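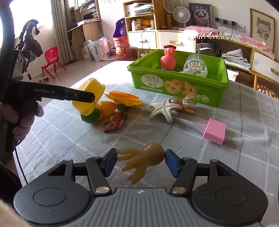 Cold upstairs, tropical downstairs

9th January
by Lumturie Dervishi

So the upstairs heat is still out, and I slept in a hat. A proper wool one with a bobble. Krešimir says I looked like a tea cozy and I told him he was welcome to the couch, where he then went, because the living room is a sauna and he isn't stupid.

That's the maddening part of it. The boiler is fine! It fires up, it hums, the downstairs baseboards get so hot you could dry socks on them (I did), and then you climb the stairs and by the fifth step you can feel it change. I put the kitchen thermometer on the bedroom dresser before bed and it said 54. It said 51 when I got up. I didn't show Krešimir because he'd only start on again about space heaters, and I am not running a space heater next to those curtains.

Finbarr Ó Dálaigh finally came at ten. I'd cleared a path to the boiler last night and felt very organized, and then he wanted to start at the thermostat in the upstairs hall, which had the laundry rack standing in front of it. He took the cover off the Nirard, touched two wires together and went down to listen. Nothing. So not the thermostat, which I had already blamed out loud to at least three people, my mother included.

Next he bled the bedroom end of the loop. I held the bucket. A bit of hissing, a cup or so of gray water, and then just a steady trickle, so he said there wasn't enough air in there to matter. He felt along the pipes with the back of his hand and got me to do it too — the one going into the zone valve was too hot to keep my fingers on, and the one coming out was as cold as the wall. Even I could work that out. The valve isn't opening.

He pushed the little manual lever across and within a few minutes I could hear the upstairs pipes ticking. I was so happy I made him a sandwich. Only it can't stay like that, he says, or upstairs will heat every time downstairs calls for it, with no say from the thermostat at all. Right now I could live with that. I asked if I could leave it open over the weekend and he said sure, just shut the bedroom doors if it gets silly.

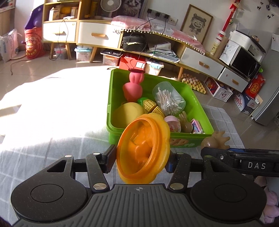

The green box, rabbit at the back.

Now the money. He'd like to do both zone valves while the system is drained, seeing as they went in together with the boiler 12 years ago and the downstairs one is already a bit green around the joint. His price for the two, labor and all, is $522. One valve on its own would be $387, so the second is coming in pretty cheap when you look at it that way. I did look at it that way. Krešimir looked at it as $522.

I rang Larnano as well, just to be able to say I'd rung someone. They want $393 for the one valve and can't get out to Zallmont until the week after next, so that was a short call. Wagner Pacheco next door thinks I only need the motor part on top and not the whole valve, and he may be right, his was a motor, but his is a newer Lazaridis system and Finbarr says on ours the stem is stiff as well. I tried it with the pliers after he left (he'd told me not to bother) and it is stiff.

Anyway I said yes to both. He's coming Monday morning and I have to turn the boiler off at seven so the water's had time to cool. Must remember to fill the big kettle first, and to move the paint cans away from the drain. Also find out where the key for the outside spigot went. I had it in August when we did the hose.

Nikola Nikolovski called this evening about the car and I talked about zone valves for so long that he put me on speaker and started cooking. I could hear the onions.

It's 66 in the bedroom now. I've taken the second quilt off and put the socks away, and Krešimir has come back upstairs with his pillow, complaining that it's stuffy. I've left the hat on the nightstand just in case the lever slips in the night.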